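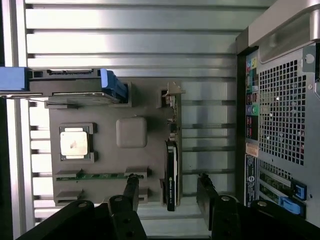
莱巴·阿兰说，她并不反对付检测费，她反对的是付了检测费以后，得到的检测结果是“电脑坏了”。

这句话她在普拉洛拉市政厅二楼的听证室里讲了两遍，第二遍是应速记员的要求。她把电脑送去修，本来就是因为它坏了，这一点在送修之前双方已有共识。她为这份共识付了21欧元，拿到一张小票，小票上“故障描述”一栏写着“不开机”，字迹与她本人填写的“不开机”略有不同，因为这一次是打印的。

普拉洛拉从一月起施行电脑维修明码标价的新规定，听证会是为这个开的。规定的正文不长，核心意思用一句话可以讲完：拆机之前，店家得把检测要收多少钱、修不成退不退、换下来的零件归谁，写在纸上给顾客看。市里为此印了一份标准告知单，共三页，其中第一页是填写说明。

消费事务科的乌奈·贝尼特斯在会上介绍了起草经过。他说，科里去年收到的电脑维修投诉里，吵零件价格的不多，大部分都在吵那笔还没开始修就已经收掉的钱。各家叫法也不统一，有叫检测费的，有叫上门费的（顾客自己抱着主机走过去，也收上门费），有叫“技术评估”的，还有一家叫“开箱”，与茶馆的开水费大概出于同一种思路。新规定要求一律改称检测费。会场里有人问，改了名字是不是会便宜一点。贝尼特斯回答说，规定不涉及价格水平。

这也是争论最热闹的地方。市里最初的草案里有一条上限，把检测费封顶在21欧元，正是阿兰付的那个数。业者表示反对，理由是成本各不相同；顾客代表也表示反对，理由是封顶价一旦公布，第二天所有人都会收封顶价。两边难得意见一致，这一条便删掉了。删掉之后，博洛尼亚街上的店陆续按新规贴出了价目表，检测费多数是21欧元。

博洛尼亚街是普拉洛拉修电脑的地方。本地人说“拿到博洛尼亚去”，意思就是东西坏了，跟意大利没有关系，不过街名仍然每年骗来几位拖着行李箱的游客。街上眼下有13家门面挂着维修的招牌，夹在裁缝铺、配钥匙的和一家卖婚纱的中间。规定施行以来，记者挨家看过去，价目表倒是都贴了。有一家贴在门背后，营业时间门是敞开的，要看价目表得等打烊。还有一家用了极小的字号，底下注明“详情请咨询柜台”，柜台上的回答是“详情请看价目表”。

“西蒙”是这条街上开得比较久的一家，店主维尔莫什·西蒙用自己的姓做招牌，没有再加“科技”或者“中心”。他对告知单的看法是纸太多。顾客进门要先读三页，读完以后抬起头来，问的还是原来那个问题：多少钱，什么时候能拿。他认为这两件事本来就可以在第一页的第一行讲完，可第一页是填写说明，没有地方写。

西蒙也承认收检测费这件事不太好向外行解释。台式机的毛病，常常是十分钟找到，三天确认。电源换一个试试，内存拔下来再插回去，硬盘接到另一台机器上读一读，读得出来也不算完，还得让它跑上一夜，看第二天早晨是不是还读得出来。顾客看到的是机器在架子上躺了几天，最后师傅说内存条松了，按紧了，收您21欧元。按一下内存条收21欧元，听上去是有些贵。西蒙说，按是不要钱的，他收的是知道该按哪一条的钱。

这个说法在业内流传甚广，记者在博洛尼亚街上听到过好几个版本，有的版本里按的是螺丝。

新规定里最费笔墨的一条讲的是数据。告知单第二页用整整半页提醒顾客，送修之前应自行备份，店家对硬盘里的内容不承担责任。朱迪特·多博什对此意见很大。她的电脑根本开不了机，她问备份应当怎么做，是用手抄还是凭记忆。她在窗口问了这个问题，窗口的工作人员翻看了填写说明，请她在“已备份”和“未备份”两个方框里选一个打勾。她选了“未备份”，于是被告知需要另外签一份声明。声明的大意是，本人知道自己没有备份。

多博什的硬盘里有她母亲整理的家族相册，还有一份写了很久的菜谱，据她说，后者更让全家揪心。结果硬盘没事，坏的是电源。她在听证会上提议，告知单应当把“您的资料很可能还在”这句话印在显眼处，哪怕不承担责任也好，让人晚上睡得着觉。贝尼特斯记下来了，并表示“很可能”三个字需要法务看过。法务的初步意见是改成“有可能”，后来又改成“不排除”。目前的措辞是“数据状态以实际情况为准”。

换下来的旧零件归谁，也吵了一阵。照规定，归顾客，除非顾客书面放弃。这条听起来理所当然，执行起来却让两边都有些尴尬。过去顾客嘴上不说，心里总疑心换下来的东西其实是好的，转手又进了别人的机器。现在店家一律当面装袋奉还，顾客拎着一只坏电源走出店门，走到街口开始琢磨该往哪里扔。市里的电器回收点在城西，公交要换一趟车，午后两点关门。街口那只普通垃圾桶上很快多了一张告示，请勿投放电脑配件。告示是婚纱店贴的。

在博洛尼亚街以外，规定的影响要小一些。连锁品牌“法纳”在普拉洛拉有一家门店，开在购物中心里，紧挨着自动扶梯。法纳早就不收检测费了，门口的牌子写得很大：免费检测。记者按顾客的流程走了一遍，检测的确免费，检测之前要办一张会员卡，会员卡一年收一次钱，数目印在价目表背面。店里值班的莱安德罗·卡布拉尔很客气地解释说，会员卡和检测是两回事，会员还可以享受屏幕清洁布一块。问他不办卡能不能检测，他说当然可以，不过系统里没有这个选项。

卡布拉尔对新规定评价积极，认为它让行业更加透明。他同时指出，法纳的顾客大多最后没有选择维修，因为店里正好也卖新电脑。

这句话在博洛尼亚街被引用的次数，恐怕超过了规定本身。西蒙的说法是，检测费免了，检测出来的毛病就得值钱一点，不然房租没处出。他店里架子上有几台机器，就是在别处检测过、被判定“不具维修价值”以后拿来的，其中一台只是风扇里积了灰。他清了灰，照样收了检测费，顾客付得很痛快，还夸他便宜。他说自己当时有点后悔。

有一个问题，告知单没有写，听证会上也没有谈出结果：修不成的时候怎么办。草案原先规定修不成应当退还检测费，业者指出，查清楚一台机器为什么修不成，往往比修好它更花工夫。这个道理大家都听懂了，也都不太高兴。折中的办法是让店家自己写明退或不退。目前街上的价目表里，写“不退”的占了绝大多数，写“视情况”的也有，问是什么情况，答复是还没有遇到过。

另有一条关于报价有效期的规定，定为五天。店家给出书面报价以后，五天之内不得涨价。立意是给顾客留出考虑的余地，也让人来得及到别家比一比。问题在于，要到别家比价，别家也得先检测。莱巴·阿兰认真地算过，按现在的行情，货比三家的代价是三份检测费，加起来够买一只不错的电源。她最后没有去比，在第一家修了。修好的那天她问师傅到底是什么毛病，师傅说，不开机。

她坚持认为自己应当得到一个更详细的说法，这才有了那份投诉，也才有了她在听证室里的发言。规定的最终文本里因此添了一句，检测结果应当“具体、可理解，且不得仅重复顾客所述”。贝尼特斯说这是全文里修改次数最少的一句，各方一看就没有意见。执行效果还有待观察。记者在博洛尼亚街看到一张新近开出的检测单，顾客自述“死机”，检测结果写的是“经查，该设备存在间歇性停止响应现象”。

市里表示，新规定的适应期持续到春末，期间以劝导为主，不开罚单。消费事务科安排了人员到街上走访，第一轮走访带回来的主要问题是告知单不够用了，有几家店已经在自行复印，复印时省掉了第一页。科里正在研究这样做是否合规。有人提出既然大家都省掉第一页，不妨正式取消填写说明；另一种意见认为，取消填写说明需要附一份说明。

检测费的标准名称倒是推行得很顺利。那家原先叫“开箱”的店已经改过来了，新价目表第一行写着检测费，21欧元，括号里注明：含开箱。

西蒙的店里，三页告知单用夹子夹着挂在柜台边上，旁边是一支系了绳的圆珠笔。记者离开时有位老先生正在读第二页，读到备份那一段停下来，问什么叫备份。西蒙放下手里的活，开始讲。这部分目前不收费，价目表上没有这一项。

普拉洛拉的居民如对维修收费有疑问，可以在上午前往市政厅一楼消费事务窗口咨询，并请带上检测单原件。窗口的电脑近日出了故障，暂时只受理纸质材料，据悉机器已经送去博洛尼亚街，报价还没有出来。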